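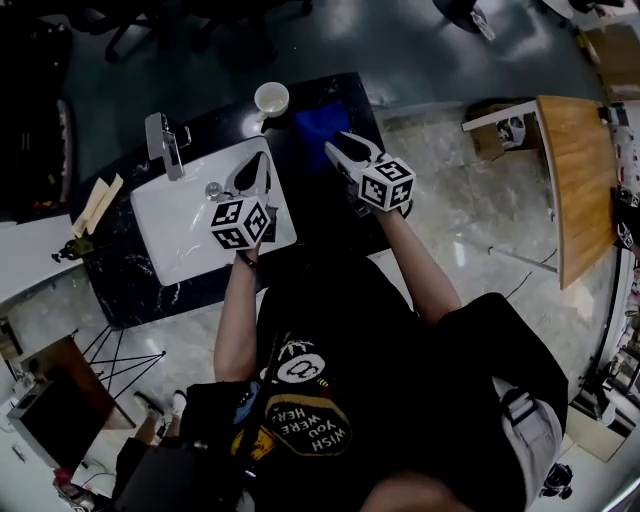

Blöndal 22 Vanity Counter with Undermount Sink
Item no. 3531
Sold by Tekow, Zikville showroom

Black marble top, white veining, one white rectangular sink, one chrome faucet. If you were hoping for a list of forty features, we're sorry, it's a counter. You put things on it and you wash your hands in it.

The top is a thick slab and weighs 162 pounds before anyone attaches a sink to it. Please read that number again before you tell the delivery crew that your brother-in-law will help you get it upstairs.

The sink
Glossy white, rounded inner corners, a fairly shallow basin. The rounded corners are the part we'd pay for. Square corners look terrific in a catalog and then collect toothpaste for the next decade. The shallow basin is good for hands, faces, a mug, a rinsed-out cloth. It's a poor choice for bathing a dog, and we've had that conversation with a customer twice now.

The drain is small, round and chrome. A replacement strainer comes in the box, in the little bag that everybody throws out with the foam.

The faucet
Single lever, mounted at the back left. We get asked if it can go in the middle. It can't, the hole is already drilled. Left-handed people tend to love it and everyone else gets used to it by Saturday.
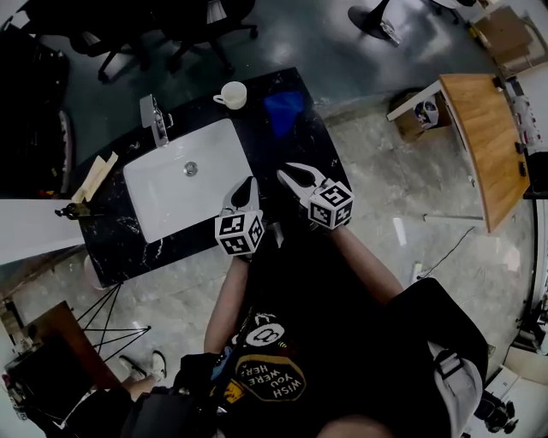

Living with black marble
It shines, and it'll show you every light in your ceiling, including the one you've been meaning to replace. It also shows water spots, soap rings and whatever was on the bottom of your cup. Keep a soft cloth by the sink. A blue one is fine. Any color is fine, so long as it has never met scouring powder.

Wipe with warm water and a drop of dish soap, then dry. Skip vinegar, lemon, and anything with a cartoon explosion on the bottle. The stone is sealed before it leaves us and should be sealed again once a year. Ditte Zoëga at the service desk recommends September, mainly so you'll remember to do it at all.

Mugs and soap bottles can live on the counter. Hair dye can't. Neither can nail polish remover, which we mention for the sake of the floor model that used to stand by our front window.
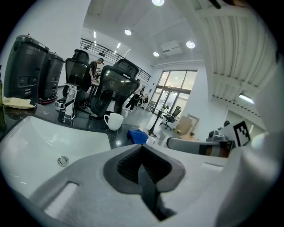
Will it work outside a bathroom?
Sure. The Blöndal sells as a vanity, but a good share go into offices and workshops that want somewhere to rinse a cup without walking down the hall. It looks fine near desks and office chairs. Allow some room for the chairs to roll, because a thick marble edge always wins.

What's in the box
Marble top, drilled and sealed
White undermount sink, already bonded to the top
Chrome lever faucet with 2 supply hoses
Drain, spare strainer (see above regarding the foam)
Mounting brackets and a tube of clear silicone

Not in the box: the cabinet or frame underneath, the trap, the cup, the cloth, and a plumber. The matching Trendavar frame is sold separately and comes in black only. We asked for white. They sent more black.

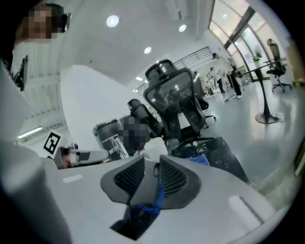

Delivery and installation
Curbside delivery is included within Zikville. Carrying it indoors costs extra, and stairs cost extra on top of that. Measure your doorways first, then the turn at the end of the hallway, which is where most of these get stuck.

Installation is booked through Lærke Holst, mornings only. Clear the space under the top and know where your shutoff valve is.

Returns
Unopened tops can come back within 22 days. Opened ones can come back if they arrived cracked. The veining is different on every slab, and "I thought it would go the other way" doesn't count as a crack.

Related items
Trendavar frame, black
Stone sealer, small bottle
Stone sealer, large bottle (you want the small one)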